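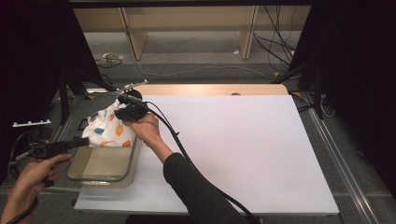
Spotted cloth and glass dish, with two hand-held grippers.

Athumani Bursary Fund: progress report to Clandus on the law entrance preparation scheme, Sullport centre

Period covered: the autumn term to the end of April.

Registrations
We received 676 applications for the preparation course, against 450 planned for in the grant agreement. All applicants sat the short reading and reasoning paper in the first month. We offered places to everyone who scored above the pass mark and met the household income rule. The waiting list is now closed.

Teaching
The course runs for 26 weeks. Classes cover English, legal reasoning, general knowledge and basic maths. Logical reasoning was added in week 6 at the request of students who had seen older question papers. Attendance has held up well in the evening groups and less well on the early morning ones, which we have merged.

Past papers
The question bank now holds over 1850 questions, sorted by subject and year. Answer keys are complete for all subjects apart from general knowledge, where older current affairs questions are being taken out. Students at the Trarurska branch can use the bank on the library computers.

Mock tests
Two full mock tests have been held and a third is due in May. Marks in maths remain the weakest. Several students left the last section unfinished in both tests, so timed practice has been moved to the start of each class.

Spending
Printing is over budget because of the higher numbers. Travel grants are under budget. We ask Clandus to approve moving the unspent travel money to printing before the third mock test.

Next steps
Help with application forms and fee waivers starts in May. The final report will include admission results from both centres.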